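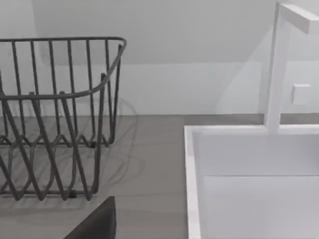

# The Kitchen Where No Plate Breaks

In a small office above the old post office in Cundstead, Austra Mägi puts away the same plate for most of the afternoon. She holds one light controller in each hand. When she moves her right wrist, a black gripper on her screen moves also, a very short moment later. She has learned to wait for it, the way one waits for an echo.

The kitchen on the screen has a counter, a sink, a dish rack and a microwave oven. It has no window and no smell. Nobody has ever cooked in it. It was built in software by a company called Hamier, which has its main office in Plondivby and sends its work to small teams like this one. The robot in it has two arms, and these are modeled on real ones that stand in a laboratory two floors below the main office. What the team in Cundstead produces is examples. One example is one task, done from start to finish by a person, with every joint movement stored together with the pictures that the robot's cameras would have seen. The people here call it an episode.

"When I started, I thought I was going to program a robot," Mägi told me. "After one week I understood that I was going to be copied by one. It is a different responsibility."

## A day counted in episodes

The goal for one shift is 200 episodes. Mägi usually reaches it, but on the day of my visit in June she was behind, partly due to my questions. The tasks come in a list on the left monitor, each with one line of text. *Pick up the plate and place it in the rack. Open the microwave. Turn the lower knob.* She reads the line half aloud, presses a pedal with her foot, does the task, and presses the pedal again. Then the kitchen resets itself. The plate jumps to a new place, the light changes a little, and the arms return to their starting position.

The reset is what makes simulation attractive for this kind of work. In a real kitchen, someone must walk in and put the plate back, and wipe the counter, and sometimes go to the shop for another plate. In software it takes less time than a breath. It also takes away the small pauses, and the operators feel this in their shoulders by evening. Matheson, who leads the shift and prefers to be called only by his last name, makes everybody stand up each hour. He has a kitchen timer for this purpose, a yellow one, and it is very loud.

I was allowed to try. My first task was to lift a plate from the counter, and I failed it for a quarter of an hour. In daily life we never think about how we pick up a plate. We slide a thumb over the rim, the fingers go under, and the table helps us by holding still. With a gripper there is no thumb. You must choose a part of the rim, come down to it at a good angle, close on it, and only then begin to lift. I pushed the plate toward the sink, then back. Once I managed to stand it on its edge, where it stayed for a second and then rolled away behind the oven.

Matheson looked at my recording with some interest and then deleted it.

## What is a good mistake?

Not every mistake is deleted. This was the part of the work that surprised me most. If the operator misses the plate, corrects the position and then succeeds, the episode is often kept, and some of the engineers in Plondivby like these episodes better than the clean ones. A system that has only seen perfect movements does not know what to do one centimeter away from the perfect path. It has never been there. So the correction teaches something that the smooth movement cannot.

But the border is not easy to draw. A correction must look like a decision. If the operator hesitates for a long time because she is thinking about her lunch, the learning system has no way to know this, and it will learn to hesitate too. Mägi showed me an early test in which the trained robot stopped above each cup and trembled slightly before it came down. The team searched for the fault for several days. In the end they found it in the recordings of one operator who drank a lot of coffee. (She gave me permission to write that it was her.)

Since then, every episode is reviewed by a second person before it goes to Plondivby. The reviewer sees it from several camera positions at once: one from higher up, to judge where the arms are in relation to the objects, and the closer ones, in which often only a piece of the gripper is visible at the bottom of the picture. These close views are the hardest for a human to read. The robot must use them anyway.
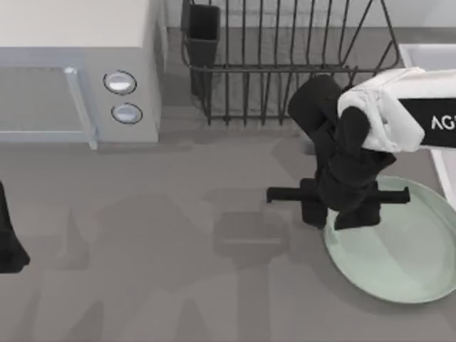 Reviewing is slower than people expect, and Matheson does most of it himself, in the morning before the others come. He stops a recording at the moment just before contact, because he says that the quality of a grasp is decided there. He asks himself the same few questions each time. Are the fingers open? Are they over the part of the plate where they can do something useful, or is the gripper simply coming down in the general direction of green? Then he looks at the shadow of the fingers on the plate, and at the bigger, softer ones that the arms throw over the counter. For a time the company had switched all shadows off to save computing power. The operators asked to have them back. Without the shadow, Mägi explained, she could not feel how high above the plate she was, and all her recordings from that period have a small stop in the air, as when you go down stairs in the dark and expect one more step.

The other arm has rules of its own. In many tasks it has nothing to do, and new operators forget that it exists. They let the left hand sink slowly down while the right hand works, and the left arm of the robot sinks with it until it is touching the counter or pushing into something. An idle arm is also an example, Matheson told me. It must be idle in a correct way.

## The problem of the door

In the software kitchen the plate is the most frequent object, but the microwave has the worst reputation. A plate can be picked up from many sides. A door opens in one way only, along one curve, and the gripper must follow this curve or lose the handle. The vertical bar stands out from the door only by a little. When the operator pulls straight back, as everybody does at first, the finger slips off and the door stays where it was.

Mägi's method is to think about her elbow. She imagines that the elbow is the hinge and lets the hand travel around it. It took her 27 attempts on her first day to open the door once, and she wrote the number on a piece of paper that is still taped under her monitor. Now she opens it without looking at the handle at all. She watches the edge of the door on the other side.
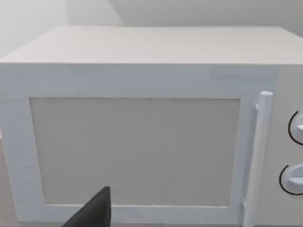
*Close-up view of the microwave in the Hamier kitchen, with one gripper finger in front of the door.*

The knobs are another matter. To turn one, the gripper has to hold the raised part and rotate at the wrist, and the wrist has a limit. An operator who begins with the wrist already twisted will arrive at the limit halfway, and must let go and start again. So the real skill is in the approach. A good operator prepares the turn while the arm is still traveling, in the same manner as a waiter turns a hand over to lift a glass which will be set down the right way up.

I asked whether such knowledge could not be written down as a rule. Matheson answered that they had tried. The document had grown to forty pages, and the new people who had read it were worse than those who had not. They now give the new people a day of free play in the kitchen, without any list and without recording. Some of them try to build towers. One spent the whole day attempting to put the dish rack in the sink, and he became one of the best on the team.

## Downstairs in Plondivby

Whether the lessons survive the trip from software to metal is a question the people in Cundstead seldom see answered. They receive a short report by email, mostly a table. Mägi had been to the laboratory only once. She stood behind a glass wall and watched the real arms take a real plate to a rack. They did it slowly. Shortly before the grasp, the right gripper made a small turn outward, a habit she knew very well.

"I do this with my coffee cup at home," she said. "My mother does it also. I had never noticed until I saw the machine."

She would have liked to stay for the door, but her train was leaving, and the engineers were still moving the oven closer to the wall. She asked them in the next email how it had gone. The reply was that the door needed more examples, and that the new list would be ready for the evening shift.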